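Storing and Packing Small Lab Glassware: Frequently Asked Questions

Firkiria Glassware Care > Help > Storage and packing
Last revised 2025-09-10

Answers apply to beakers, vials, weighing bottles and similar small pieces kept in lidded plastic bins. For volumetric flasks and burettes, see the separate page.

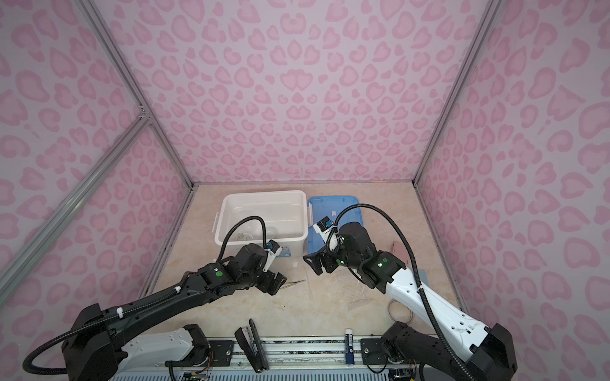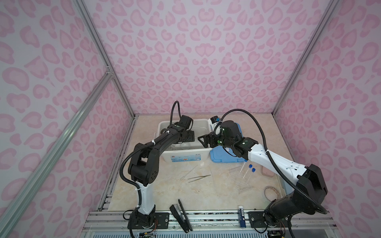
What kind of bin should I use?
Use a rigid plastic bin with flat inner walls and a lid that closes without pressing on the contents. The bin should be deeper than the tallest piece it will hold, plus the thickness of the liner. A white plastic bin, like the one with clear glass in it in both pictures, lets a dark liner stand out at the rim and shows dust early. Colored bins are acceptable if the inside is lit well enough to find a chip. Do not use thin food containers. The walls flex when the bin is lifted and the glass shifts.

Does the glass have to be dry before it goes in?
Yes. Drain it upside down, then leave it on a rack overnight. Water trapped under a closed lid leaves mineral rings that need an acid rinse to remove. Pieces dried in an oven must return to room temperature first.

What order do I pack in?
Largest piece first, against a corner. Work outward from there and leave a finger's width between pieces. Stand beakers on their bases. Lay narrow vessels down only if they are wrapped. Do not nest one beaker in another unless there is a paper sleeve between them, and do not nest two of the same size at all. They jam.

Can I put tweezers and other metal tools in the same bin?
No. Tools go in their own tray or sleeve. Loose metal tweezers scratch the glass, and a scratched beaker is more likely to crack on a hot plate. Set tools down on the bench while packing and put them away after the lid is on.

Where should the lid go while I work?
Flat on the bench, beside the bin, with the inner face up if the bench has not been wiped. Leaning it against the bin is the usual cause of a knocked-over beaker.

How full is too full?
One layer only for anything without a sleeve. Two layers are allowed with a rigid divider. The Birkett divider set fits the small and medium bins. It does not fit the large one, and cutting it down leaves a sharp edge. The filled weight limits are 38 ounces for the small bin, 61 for the medium and 121 for the large.

Where do I put the label?
On the front face, low, where it can be read with other bins stacked on top. Never label only the lid. Lids get swapped. Write the contents, the date packed and the initials of the person who packed it. If the label covers an old one, remove the old one first.

Which liner do you recommend?
Brustumel foam, the thin grade, cut to the floor of the bin. The thick grade raises small vessels above the rim and the lid will not seat. Paper towel works for a short move inside the building. Replace it each time.

How do I clean the bin itself?
Warm water and a mild dish detergent, soft cloth, full rinse. No acetone. It clouds most plastics and will craze some of them. If a piece has broken inside, empty the bin over a tray, discard the liner with the fragments, and wipe the walls with damp paper before washing.

Do you have a printable packing sheet?
The October revision will include one for all three bin sizes. Until then, Ekua Aidoo can send the current draft on request.

One of my pieces arrived chipped. Can it be repaired?
Chips on a beaker rim can be fire polished if they do not reach the graduations. Send it to the Dronau workshop, attention Yasaman Arabzadeh, wrapped singly. Chips on a ground joint are not repaired.

Page maintained by Comfort Ackah and Ama Nartey. Corrections to the help desk.

Related: Removing mineral deposits | Stacking and shelf loads | Storing burettes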